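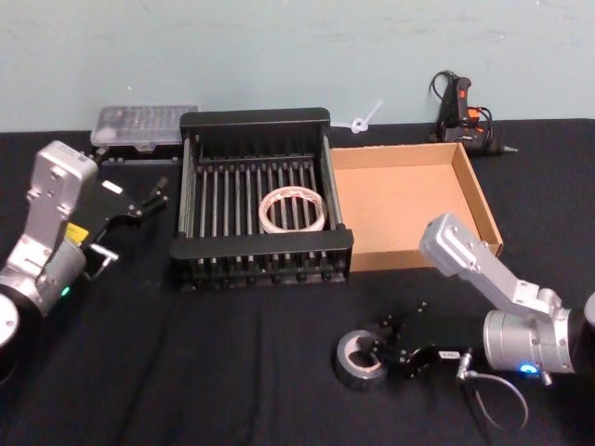
Mattress recycling in Denness: what we learned in our first two years
Speaker notes, regional waste and recycling meeting, 20 August 2025

Slide 1: Title

Thank them for having us. Say where Denness is for anyone from out of state (two hours up the valley, past the dam). Mention that I'll talk for half an hour and leave plenty of room for questions, and that people should shout if I use a word they don't know.

Start with the question: who here has a mattress leaning against something at their transfer station right now? Wait for hands. There are always hands!

Slide 2: Why mattresses

I love this topic and I want them to love it too. A mattress is a terrible thing to bury. It won't compact, it floats up through the cover soil, and the springs get wound into the compactor wheels so somebody spends the afternoon with bolt cutters. Our landfill crew hated them more than anything else that came over the scale.

And then you cut one open and it's full of good stuff. Steel, foam, cotton, sometimes wood. Most of it has a buyer if you can get it clean and separated. That's the whole talk, really, so if you need to leave early you've got it.

Slide 3: Where we started

Before the program, Denness charged a flat fee and sent every mattress to the landfill in Kinnear. The fee was high enough that people dumped them instead. We had them in creek beds, behind the grocery store, one on the roof of a bus shelter (I still want to know how).

The first idea was to truck them whole to a recycler in the city. We got quotes. Don't put the quotes on the slide, just say that hauling air is expensive. A trailer fills up long before it gets heavy, and you pay for the trailer either way.

So we decided to take them apart ourselves.

Slide 4: The building

We lease the back half of the old feed warehouse on Jideler Road. Good points: loading dock, high ceiling, sprinklers already in, dry all winter. Bad points: one restroom, and the floor slopes toward the dock so anything with wheels wants to leave.

The sprinklers mattered most. Foam burns fast and hot, and our fire marshal was very clear about how much we could stack and how high. Tell people to talk to their fire marshal before they sign a lease. We did it the other way around and had to redraw the whole floor plan in May.

Slide 5: How a teardown goes

Go slowly on this slide, it's the one people ask about afterward.

Mattress comes in and gets checked at the dock. Soaked ones and ones with live bedbugs get bagged and go straight to disposal, no arguments. Everything else goes on a rack.

Two people to a table. They run a hooked knife around the edge seam and peel the top panel back like the lid on a can of sardines. Quilted cover in one pile, foam in another, cotton felt in a third. Flip it, do the other side. What's left is the spring unit, and that goes out to the baler.

A new pair takes forever on their first one. After a month they're fast and chatting the whole time. It's hard on the wrists, so we swap jobs through the shift, and we buy good gloves. Cut-resistant ones, and we replace them before they wear through.

Pocket coils: warn them! Each spring is sewn into its own little fabric sleeve, and the steel buyers don't want the fabric. There are machines that pull the springs out, but we can't afford one yet. For now we bale them separately and take a lower price. If anyone in the room has a trick for this, I'll buy lunch.

Slide 6: Where it all goes

Steel: easiest. Goes to the scrap yard in Kinnear, price moves up and down with the market.

Foam: goes to Gillisach, who shred it and bond it into carpet padding. They've been great to work with. They want it dry and they want it free of staples, and they'll send a load back if it isn't. They sent back our second one. Fair enough, it had a box spring corner in it.

Cotton felt: harder. Some goes into oil-absorbing pads, some sits and waits.

Wood from box springs: chipped for boiler fuel if it's clean.

Quilted covers: mostly trash so far. I'd rather say so out loud. Polyester and foam stitched together in layers, and I haven't found a taker for it.

Slide 7: The numbers

Last year we took in about 800 mattresses and box springs. By weight, 71 percent of what came through the door went to a buyer or a user instead of the hole.

Somebody will ask about the rest. It's the quilted covers, the wet ones, and the buggy ones.

We run with a crew of 5, all part time. Material sales do not pay their wages. Say this plainly, because people from small towns go home and tell their boards it pays for itself, and then they get a nasty surprise. Sales cover the gloves, the blades, the baling wire and part of the rent. The drop-off fee and the landfill savings carry the rest.

Slide 8: The fee

We cut it. Scary, but it worked for us. Lower fee at the gate, more mattresses through the gate, fewer in the creek. The road crew tells me they still pick some up after the college lets out, so it hasn't gone to zero.

Also we stopped charging extra for the matching box spring. People found that insulting, and I get it.

Slide 9: What I'd do differently

Buy the baler first. We spent months with loose springs piled outside, and a pile of loose springs can't be picked up. You pull one and the whole hill comes along.

Put a roof over the drop-off area before the first rainy season. A wet mattress weighs a ton and it's worth nothing to anyone.

Call the foam buyer before you collect any foam. Ask for their specs in writing and pin them up over the tables.

Talk to the furniture stores early. Ours were already hauling away old mattresses with every delivery, and they were thrilled to have somewhere close to take them. They're our cleanest source by far.

Slide 10: What's next

We're hoping to take mattresses from the two motels out on the highway, which replace whole floors at once. Same size, same make, all dry. The crew is excited, and so am I.

We're also talking with Kinnear about sharing a trailer for the foam runs.

Slide 11: Questions

Pass around the foam samples and the pocket coil (keep it in the jar, the ends are sharp). Dock checklist and the buyer spec sheet are on the table by the door, take as many as you want. Visitors are welcome on Jideler Road most mornings. Wear closed shoes and park on the uphill side.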